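Gallery: Studorow Two-Arm Kit with Wrist Cameras
Filed under: Automation > Kits & Add-ons > Photo Galleries

10 Jun 2026

Sidavside sells the Studorow as a kit for small workshops that handle covers, curtains and other soft goods. The kit has 2 arms, a gripper and a small camera for each wrist, and the control box. The price does not include a stand. We had one on loan at our Hartley office and used it on covers and sheeting, materials that many small arms are not sold for.

Setup took one afternoon. The wrist cameras plug straight into the arm, so there is no cable to tape down along the outside. The software is called Linerell. It saves wrist camera stills at full size to a folder you choose, and you can page through them later on any computer. The manual has 40 pages and is clear enough, although the part on camera exposure is short. 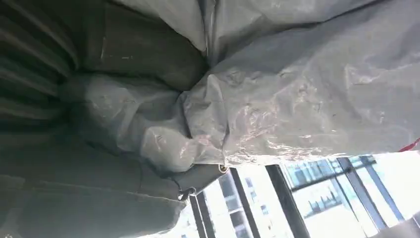 Wrist camera view, with grey plastic sheeting, a dark fabric cover and a metal grommet near the hem. Windows at lower right.

Bright windows are hard on a small camera. Much of the glass has gone white in this still, but the creases in the plastic are easy to see and so are the pleats in the darker fabric. Shiny sheeting gives strong highlights. Buyers who plan to work near daylight should read the exposure section first and try a few settings before they start a long job.

Exposure can be fixed or automatic. We left it on automatic for the loan – the fixed setting has to be entered again each time the control box restarts. Sidavside lists an update for this in December.

The kit costs $2,000 with a one-year warranty. Spare gripper pads come in packs of 4. Shipping is extra, and the arms travel in separate boxes.

Comments (3)

benchtop_dan
Do the pads fit the older single-arm kit? I have a drawer full of those.

Mill Lane Covers
We sew boat covers and grommets are most of our day. Would like to see more stills with dark fabric.

r.t.w.
Restarting the box and typing the exposure in again would drive me up the wall. I'll wait for the update.

We use cookies to keep this site running and to count visits. Accept | Manage settings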